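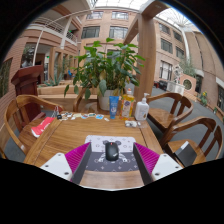
Zevetti hand-held gripper, onboard camera view. Demonstration table, Fontana atrium. Computer mouse between the fingers.

Zevetti Hand-Held Gripper with Onboard Camera

Manufacturer: Mekell
Category: Manual end effectors and data capture
Availability: To order
Demonstration: Monthly, Fontana atrium (see below)

Overview

The Zevetti is a two-finger parallel gripper carried and operated by hand. A wide-angle camera fixed to the body records the fingers, the object and the surrounding space while the operator carries out an ordinary task. Recordings can be used to train a robot arm fitted with the same finger set. No arm is needed at the point of recording, and the unit can be taken to whatever room, bench or table the task normally happens on.

It suits labs and integrators who already have an arm and want manipulation data from more than one site. It is not a teleoperation controller and does not drive an arm directly.

Fingers and mounting

The fingers are ribbed and taper toward the tip. The standard colour is magenta, which separates well from timber, stone and most bench surfaces when the recording is segmented. Each finger is carried by a white mounting plate. Finger pairs are supplied matched and should be replaced as a pair. The left and right mounts are not interchangeable.

Tip alignment should be checked after any finger change. Close the jaw slowly on a sheet of paper and look for daylight along the contact line. If the gap is uneven, loosen both mounts, re-seat, and tighten a little at a time on alternating sides.

Camera

The lens covers a circular field, and the corners of each recorded image are black. Users who prefer a rectilinear picture can apply the supplied calibration file, at the cost of losing the outer part of the field. Mekell recommends keeping the original files either way. The outer field is what position tracking relies on when the object and table fill the centre, and fixed structure such as beams, window frames and columns is useful to it.

Specifications

Configuration: two-finger parallel, hand operated
Mass, ready to record: 258 g less battery
Recording time per charge: 2 hours
Internal storage: 8 recordings hours at default quality, transferable by cable
Camera: wide-angle, fixed focus
Supplied with: one finger pair, calibration file, charging lead, hex key, padded case
Options: spare finger pair, wrist strap, arm adaptor plate (state arm model when ordering)

Demonstration sessions

Verura, the Australian distributor, runs a demonstration each month in the Fontana atrium. The venue is a working public interior with brick walls, upper-level windows, a glass skylight and a good deal of planting. It was selected over a workshop bay for the changing daylight and the cluttered background, both of which cause more tracking trouble than the task itself.

Work is done seated or standing at a wooden table. Objects are everyday items. The mouse and mouse pad are a regular starting task: the operator approaches from the near side, brings the fingers down either side of the mouse, closes, lifts, and sets it back on the pad. It looks trivial, but a low, rounded body gives the fingertips little height to work with, and a patterned pad gives a segmentation model plenty to get wrong. Bottles and tubes are used for upright grasps. A pump bottle is harder than it looks, as the nozzle can foul a finger on a top-down approach, and newcomers are usually better off coming in from the side. Transparent containers are worth trying for anyone whose pipeline depends on depth estimation.

Sessions start at 10 am and run until early afternoon, in three parts:

Part one, handling. Fitting and removing fingers, tip check, charging, starting and stopping a recording.

Part two, recording. Each visitor records a short set of repeats on one object. Visitors may bring their own objects provided they are dry, unbreakable and fit on the table. Loose stickers and cards are permitted and are a fair test of thin-object pickup.

Part three, review. Files are copied off and played back with the tracking result overlaid. Failed tracks are shown along with good ones. Nadine Yammine of Verura takes this part and can advise on whether a given arm and controller will accept the data.

Places are limited to 13 per session. There is no charge. The July session is full – the waiting list is open and places do come up in the final week.

Notes from recent sessions

Visitors tend to move too fast. A steady approach, with a brief pause before closing, gives cleaner labels for the grasp event.

Glare from overhead glass can wash out pale surfaces around midday. Exposure is automatic by default and can be locked from the menu once the unit is over the table.

Leave chairs and bags where they are between repeats. A background that shifts halfway through a set is a common cause of map drift.

Several visitors have asked about left-handed use. The trigger is central and the body symmetrical, so no separate model is offered.

Ordering

Orders and session bookings are handled by Verura. Please give the arm make and model, the intended adaptor plate, and the number of spare finger pairs required. Units ship calibrated. Recalibration after a knock or a lens change is a bench job and should be booked in – the turnaround depends on workload, and loan units are available to account holders.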